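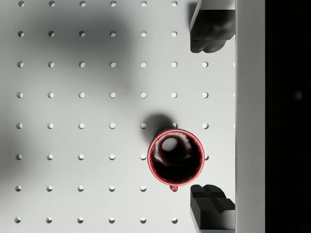

I have been buying games for most of my adult life, and this spring I tried to stop. I don't mean playing them, just buying them. Back in April I signed up for Varine, the streaming service that sends the game to your TV over the internet and leaves you with nothing on the shelf but a controller, and I told myself I'd give it six months before I spent another cent at a store. My first worry was the picture. I'm picky, and I'm picky about boring things. Anybody can make a dragon look good. Show me a red mug from straight overhead, sitting on a white pegboard, and let me see if every one of those little round holes gets its own bit of shading. If a stream can keep that crisp, I'll believe in it.

Well, it mostly could! On a good night I could not tell Varine from the console under my TV. On a bad night (Tuesday, usually, and I have no theory) the whole image went soft for a few seconds, like somebody had breathed on the glass, and then snapped back. I got used to it faster than I'd like to admit.

What I didn't get used to was the menu. Varine has 166 games on it right now, and I swear I spent the first week reading descriptions and starting none of them. When you pay full price for a game you sit down and play it, even the slow opening part with the boat. When it's all included, you bail the second a tutorial gets on your nerves. I quit one after four minutes -- four! -- over the font. 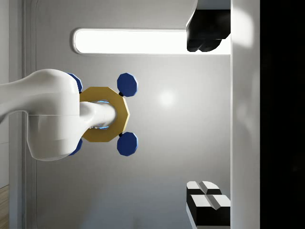 An eight-sided gold ring with dark blue knobs, fitted around a white shaft.

Then I found Bemamora, and I didn't look at the menu again until June. It's a farming game with a murder in it, more or less, and I would never have bought it. The box art alone would have kept me away. I put 91 hours into that thing. I learned to graft pear trees. I accused the wrong person twice and had to live next door to her afterward, which was awful, and I told everyone I know to play it.

So that's the case for the service, and it's a strong one. The case against showed up a few weeks later, when I went to start the follow-up, Stetasia, and it wasn't there. It had been there. I'd added it to my list and everything. The deal with the publisher had run out, the little tile went gray, and that was that. A friend of mine who still buys discs was very nice about it for almost a full minute.

I added up what I'd spent on games the year before I signed up, and it came to $367, not counting the headset. Streaming is costing me a lot less than that. But I can walk over to the shelf tonight and play any of those older games, and my kids can too, and I could trade the bad ones in at Salehi for store credit and come home with something else. (I always do badly on those trades. I keep going back anyway.)

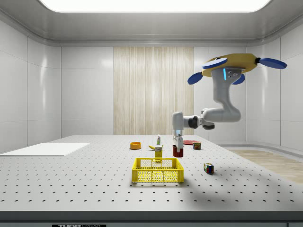 A long ceiling light above the perforated tabletop, with tiled white walls on either side.

The console makers know all this, of course, and you can see them hedging. They'll sell you the disc, the download and a monthly plan, all for the same machine, and wait to see which one you pick. I think they'd love for it to be the plan. A customer who pays every month is a lot easier to count on than one who shows up in the fall for the big release and then vanishes until the next one.

As for me, I'm keeping Varine through the winter. I also broke my own rule and bought Stetasia on disc last weekend. It's still in the wrapper, and I've got a pear orchard to finish first.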